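Cahier d'atelier – rédaction people, bureau du fond
Mardi 17 août 2021

Arrivée à neuf heures, climatisation en panne, donc humeur de circonstance. Sujet du jour : le torse de Karim Sfeir. Je rappelle pour ceux qui rentrent de congé que Sfeir joue le capitaine dans « Brunance », qu'il a ôté sa chemise au deuxième épisode et que, depuis, le site vit de cette chemise.

Essai n° 1, la devinette. On recadre au niveau du nombril, on demande « à qui appartiennent ces abdos ? » et on donne la réponse en page suivante. Suha tenait à cacher le tatouage, que tout le monde connaît. Je tenais à le laisser, puisque tout le monde le connaît. On a publié deux versions du titre, la sienne et la mienne, et la sienne a gagné de 800 clics. Je note le chiffre parce qu'elle me l'a demandé, par écrit, avec Randa en copie.

Essai n° 2, le diaporama. « 12 fois où Karim Sfeir a oublié sa chemise ». Matière disponible après fouille des archives : sept fois. Plus une fois où il porte une chemise ouverte, ce que Randa Hattar accepte, et une fois en peignoir, ce qu'elle n'accepte pas avant midi. Reste à trouver le complément. Proposé les photos de plage de janvier, refusées : la personne de dos est son frère. Le titre passera sans doute à « Toutes les fois où », formule qui n'engage à rien et qui a déjà beaucoup servi.

Vocabulaire. Le mot « sculptural » est suspendu jusqu'à nouvel ordre, on l'a mis trois fois dans le même papier la semaine dernière. « De rêve » reste autorisé en légende. « Tablettes de chocolat » : Afaf Awad demande qu'on y renonce par respect pour le chocolat. Je n'ai pas tranché.

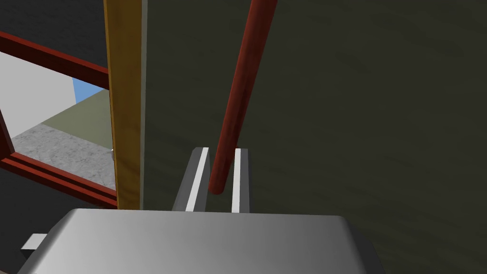
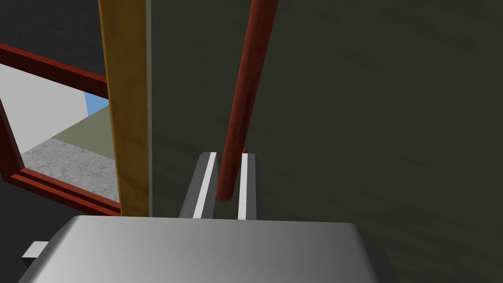
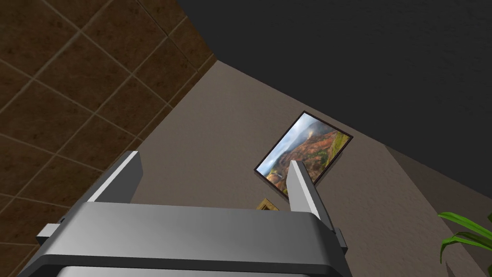 Cahier 2, page 200

Après-midi. Coup de fil de l'agent de Sfeir, Rami Saliba, très aimable, ce qui m'inquiète toujours. Il ne se plaint pas de la devinette. Il se plaint que nous ayons écrit « la quarantaine radieuse » alors que son client a, selon lui, trente-sept ans. Vérification faite, son client a trente-sept ans depuis l'époque où il tournait « Tamow », et cela commence à faire. Corrigé en « la trentaine radieuse ». Ajouté « éternelle », puis retiré « éternelle » après relecture de Randa, qui ne goûte pas mes adjectifs quand il y a un agent dans l'histoire.

Saliba glisse au passage que Sfeir sera le visage du parfum Fuvano à la rentrée. Visage, a-t-il répété. J'ai demandé si le visage serait seul. Il a ri un peu trop longtemps. À suivre de près : si la campagne est torse nu, il nous faut la galerie prête la veille, légendes comprises. Suha s'en charge, elle a déjà quatre titres et m'en a lu trois que je ne recopierai pas dans un cahier que ma mère pourrait ouvrir.

Commentaires des lecteurs. Modération tranquille. Beaucoup de flammes, beaucoup de cœurs, une dame qui demande la recette du gratin de la page d'à côté. Un monsieur assure avoir les mêmes abdos « en dessous ». Répondu par un pouce. Une autre lectrice a deviné un footballeur, puis un chanteur, puis son kiné, et n'a plus donné de nouvelles.

À régler :
– le bouton « voir la réponse » renvoie à l'accueil sur téléphone. Signalé jeudi, signalé de nouveau ce matin, avec moins de formules de politesse ;
– la légende de la photo du festival de Mwakyusa dit « au bras de sa compagne ». C'est son attachée de presse. Elle nous a écrit, elle l'a plutôt bien pris, lui un peu moins ;
– Afaf veut essayer la devinette avec des mollets. Je suis contre, mais je n'ai pas d'argument ;
– rendre à Randa son ventilateur avant qu'elle remarque qu'il est chez moi.

Six heures moins dix. Le papier sur la rupture du couple de « Brunance » est prêt, relu, illustré, et le couple vient de publier une photo de vacances, enlacés. Mis de côté, on ne jette rien. Suha a changé le titre en « Plus amoureux que jamais ? » et gardé les trois derniers paragraphes tels quels. Le point d'interrogation fait tout le travail. Elle part à la pharmacie, je ferme le bureau, la clé est dans le pot à crayons.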